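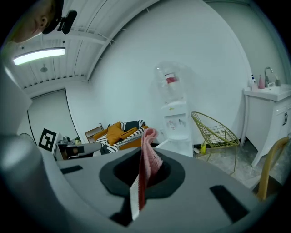
*A gripper holding a piece of pink knitted cloth.*

## Who folds the jumpers now?

Kemska is a laundry in the town of Drurnau. Hotels and care homes send their washing there, and 32 people work in the building. Since August, some of the sorting has been done by machines.

A gripper is the part of a robot that does the job of a hand. It has no skin, so it can't feel wool the way you can. Rubber helps it to hold on without slipping.

Cloth is hard for robots. A brick is the same shape every time you pick it up. A jumper flops, stretches and hides its own sleeves. Try picking up a sock with two rulers and you will see the problem.

### What the robots do

The robots at Kemska lift one thing at a time out of a heap and drop it on a moving belt. On a busy day they lift 3,834 pieces. They get stuck too. Last month they stopped 141 times, mostly because of tangled sheets, and each time a person had to come and sort it out.

### What the people do

Brândușa Tănase used to stand at the heap all day. Her back hurt by teatime. Now she looks after the robots, and she had 17 lessons to learn how. She likes the new job, but she misses talking to the others at the sorting table.

Prys Mostyn still folds by hand. Baby clothes and anything with buttons go to him. He was worried that he would lose his job. The laundry has kept everyone so far, but it has not taken on any new sorters this year.

### Words to know

**Automation:** using machines to do work that people did before.

**Sorter:** a person or machine that puts things into groups.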